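Section 5. Setting up a board and clock for a league match

Read this section before your first home match. It covers the Totdale and District League and the Brercombe Cup. Junior evenings have their own sheet.

5.1 Before the visitors arrive

1. Collect the key from the library desk and sign for it. The desk closes at the start of play, so do not leave this until later.
2. Put out one table per board, with a chair on each side. Leave enough room behind the chairs for the captains to walk past.
3. Number the tables from the door end. Board 1 goes nearest the door.
4. Place a score sheet and a pen on each side. Spare sheets are in the blue folder.

Note: the home team has White on the even boards unless the fixture card says otherwise. Check the card. It was changed in August and old copies are still going round.

5.2 Placing the board

1. Open the board fully and press down along the fold until both halves lie flat.
2. Turn it so that each player has a light square at the right-hand corner. If the board has printed letters and numbers, the 1 should be at White's end.
3. Set out the pieces. The white queen goes on d1 and the black queen on d8.
4. Keep the spare queens by the side of the board until they are needed.

Caution: do not lift a folding board by one half with the pieces on it. The hinge will give.
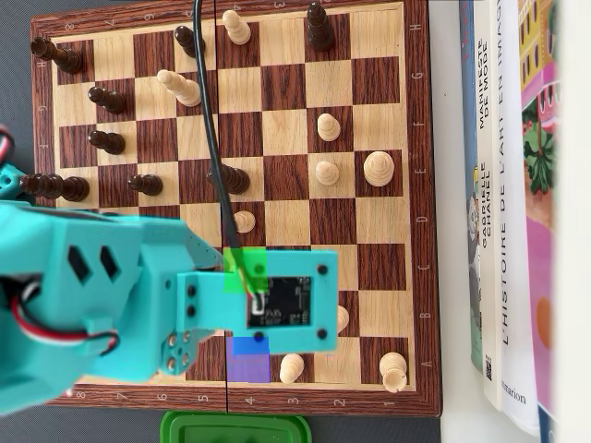 Totdale Library Chess Club: Equipment

5.3 Setting the clock

These steps are for the Brandside clock. The older Paracha wind-up clocks are kept for friendly games and do not add time.

1. Put the clock on the side of the board chosen by the player with Black. All the clocks in a match should face the same way if the tables allow it.
2. Slide the switch underneath to ON. The display shows the last setting used.
3. Hold the centre button until the option number flashes.
4. Press the plus button until the display reads 13. This is the league setting.
5. Press the centre button once to accept. Both sides should now show the full time.
6. Check that the lever is down on Black's side, so that White's time will run first.
7. Press the start button when the captains agree to begin.

Note: if one side shows a different time from the other, switch off, wait five seconds and start again from step 2.

Caution: a flashing battery sign means the clock may not last the evening. Change both batteries together. Do not mix old and new.

5.4 If the clock stops during a game

1. Ask both players to stop. Write down both times if they can still be read.
2. Write down whose move it is.
3. Fetch a spare clock and enter the times by hand (see 5.6).
4. Let both captains check the new display before play goes on.

5.5 Packing away

1. Switch off every clock. The display must be blank.
2. Count the pieces into the bag, 32 to a set, plus the spare queens.
3. Wipe boards with a dry cloth only. Polish makes the squares slippery.
4. Lock the cupboard. The code is 1284. Please do not write it on the door.

A lost piece costs 50 pence, paid into the tin. Faulty clocks should be labelled and left on the top shelf for Shabnam Mughal, with a note saying what went wrong and on which board.

Section last checked 23rd April.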